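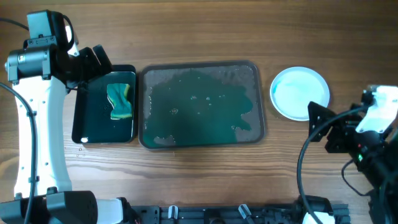

Cleaning Up Liquid Spills in a Shared Kitchen: What Works and What It Costs

Student project report, Plavthorpe College, Household and Consumer Studies
May 18, 2025

1. Why we chose this topic

The shared kitchen in the Drakura residence hall is used by 130 students on four floors. Paper towels are supplied by the hall and they run out before the end of most weeks. When they are gone, people use whatever is close by, such as napkins from the dining room, dish towels or toilet paper. The hall office told us that paper goods are the second largest item in the kitchen budget after dish soap.

We wanted to find out if a different cleanup material would do the job as well and cost less over a school year. We also wanted to know if people would use it. A cheap cloth that stays in the drawer saves no money.

2. What we compared

We tested four materials:

Paper towels, two-ply, the kind the hall buys now
Cotton dish towels, washed several times before testing
Cellulose sponge cloths, sold flat and dry
Microfiber cloths from the Hosoda discount store near campus

We left out regular kitchen sponges. The kitchen already has them for dishes, and the hall rules say they are not to be used on counters or floors.

3. Method

All tests were done in the teaching kitchen in September and repeated in the spring term. We used three liquids that are spilled often in the hall kitchen: tap water, whole milk and cooking oil. Each spill was half a cup, measured in a kitchen measuring cup and poured slowly from a low height onto a clean counter. We waited 30 seconds and then wiped.

For each material we wrote down three things: how many sheets or cloths were needed, how long the wiping took, and whether the counter felt wet or greasy afterward. The last one was judged by hand by two group members who did not know which material had been used. If they disagreed, a third member decided.

Each combination was tested 8 times. Cloths were washed and fully dried between tests. In the first round we did not dry the sponge cloths, and the results were different enough that we threw those numbers out and started over. A dry sponge cloth is stiff and does not pick up much at first, but a damp one that has been wrung out works right away. After that we dampened every sponge cloth before use and wrote this into the procedure.

4. Results

Water. All four materials got the counter dry. Microfiber and sponge cloths each needed one cloth. Cotton needed one towel, but the towel was wet through and could not be used again until it had been hung up. Paper needed the most material, and the number of sheets went up when the person wiping was in a hurry. Some of our group tore off a long strip before looking at the spill at all.

Milk. The results were close to those for water, except that cotton left streaks that dried white. Every cloth used on milk smelled sour by the next morning if it was not rinsed. This was the main complaint from the group about all the cloths.

Oil. Paper was the best material here by a clear margin. It could be thrown away, and the counter needed only one pass with soap afterward. Microfiber picked up the oil but held on to it through the wash, and after several washes the oily cloths no longer worked well on water. Sponge cloths pushed the oil around. Cotton was in between.

5. Cost

We took the price of each item and divided it by the number of uses we got from it. For cloths we added the cost of washing, based on the coin price of the laundry machines in the hall and a full load. Over a school year the sponge cloths were the cheapest, followed by microfiber, cotton and paper. The order did not change when we assumed that one cloth in every pack would be lost.

Washing makes up most of the cost of the cotton towels. They are bulky and fewer fit in a load. If the hall had its own machine, cotton would move up to second place.

6. Asking the residents

We put a short paper survey in the kitchen and got 17 usable answers. This is a small part of the hall, and the people who answered were probably the ones who care about the kitchen, so we do not want to make too much of it. Most said they would use a cloth for water. Only 7 said they would use one for milk or sauce, and the reason given most often was that they did not know who would wash it.

One answer said that the paper towel holder is by the door and the stoves are at the other end. We had not thought about this. After reading it we moved a roll next to the stoves for a short trial, and the residents we spoke to liked it there – though we did not measure if less paper was used.

7. Problems with our tests

Our spills were all on a flat, smooth counter. Real spills run over edges, get under the toaster and mix with crumbs. We did not test the floor tiles, where the grout lines hold liquid. We also bought only one brand of each material. The sponge cloths came from Brellelon and were thicker than others we saw later in stores, so a thinner kind might wear out sooner.

8. Recommendations

Keep paper towels for oil and for anything with raw meat in it. Put a roll near the stoves.

Buy two packs of sponge cloths per floor for water and other thin spills – and hang a hook for them beside each sink so they can dry.

Add the cloths to the weekly laundry that the hall already does for its aprons.

The hall office has a copy of our cost tables and has agreed to try the sponge cloths on the second floor next term.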